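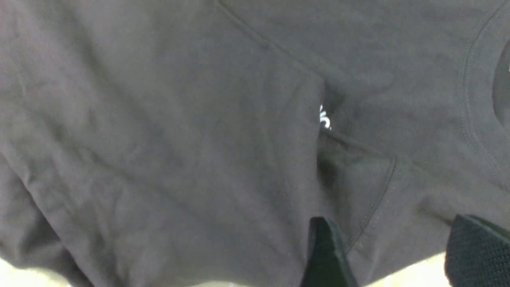 Folding area and automation - floor meeting, Skonura Returns & Refold

Present: Farzana Jadoon (chair), Shoaib Niazi, Sidra Siddiqui, Kamran Lodhi, Tyyne Lahtinen (from 2:15, was on a call)
Notes: Sidra
Apologies: none recieved

1. Last minutes
Ok as written. One fix from Kamran, the Jorkora returns go to the back shelf, not the cage. Changed.

2. Where the fold station is at
Shoaib gave the update. T-shirts ok on flat fold, both arms. Dark ones slower than light ones, he thinks the edges are harder to find. Sweatshirts and hoodies a different story. Thick cloth, pockets, hood. Grippers take hold of a pocket edge and treat it as the hem. Then the whole thing has to be shaken out by hand and laid again.

Target for October was 200 pieces a shift through the station. Not there. Shoaib would not give a number until he has a clean week without the hoodies mixed in. Farzana asked for the number anyway, messy or not. He will send it.

Kamran: pile on the left is still the main cause of stops. If it creeps up against the shirt the arm picks from both. Wants a line taped on the mat and everyone keeps the pile behind it. Agreed, no discussion.

3. Who does what now
Long item. Main points only.

- Two people came off hand folding in the spring and went to inspection. Both say inspection is easier on the wrists and harder on the eyes. Tyyne wants the lights over inspection looked at before anyone else moves there.
- Loading is now a job. It was not on anybody's sheet. Kamran has been doing it plus his own bench. Farzana agrees it needs hours against it.
- Piece bonus. Folders were on it, loaders and inspection are not. Sidra raised this last time also. People who moved lost money by saying yes to the move. Farzana has asked upstairs, no answer. Until there is one, anybody who moved keeps their old average. She will put that in writing.
- No more moves off hand folding before the new year. Farzana said it clearly, wants it minuted. Minuted.

Shoaib asked if hand folders could record their folds so the station copies them. Tyyne against, unless people are asked one at a time and can say no. Kamran fine with it for himself. Left open.

4. Fold pattern for printed tees
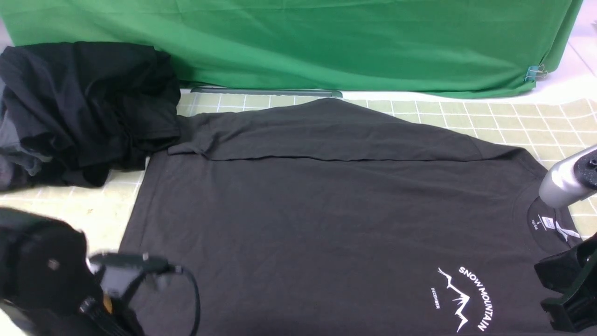
3 min read

Current pattern folds the shoulder strip over first with the shirt lying sideways, collar to the right. Print is facing up on the SNOW MOUNTAIN tee so it's easy to check it is not caught in the fold. Customer (Remix) wants the print centered and showing once bagged. Sidra says the hand folders get this by turning the shirt face down at the start. Station does not turn shirts. Someone would have to load them face down, which means the person loading can't see the print and misses marks on the front.

Options talked about: check front first, then load face down. Or leave the last fold to a person. Kamran prefers the second, less handling. Try it his way on the Remix tees only.

Creases: ripples in the folded strip, Tyyne asked if that passes. Farzana says yes for returns, no for new stock. New stock stays with hand folding.

5. Safety and stops
- Cable on the left arm hangs down over the shirt. Shoaib to tie it back or reroute, before the next hoodie run.
- Hands out of the area when the arms are live. Same rule as always. Kamran said people reach in to straighten a sleeve as it's faster than stopping. Farzana: stop it every time, a slow count will not be held against anyone.
- Stop button is on the far side from the loader. Wants a second one on the near side. Shoaib has asked Mykhailiuk for a price.
- Restart training takes 25 minutes per person. All loaders and inspection to have it, not just Shoaib and Kamran.

6. Breaks
Station runs through break, people don't. Last month somebody ended up eating at the bench to keep it fed. Not ok. If there is no loader it sits idle. Farzana to tell the late shift as well.

7. Any other business
Green cloth behind the mat, Tyyne asked if it can be washed. Yes, keep the clip. Radio stays on, volume to be agreed betwen the benches.

Actions
Shoaib - shift number to Farzana; left cable; price on second stop button
Farzana - bonus in writing; loading hours; late shift and breaks
Kamran - tape line on mat; Remix trial
Tyyne - lights over inspection
Sidra - list of who still needs restart training

Next meeting same place, 2 pm. Closed 5 minutes over.

Contact the floor office | Copyright Skonura | Back to top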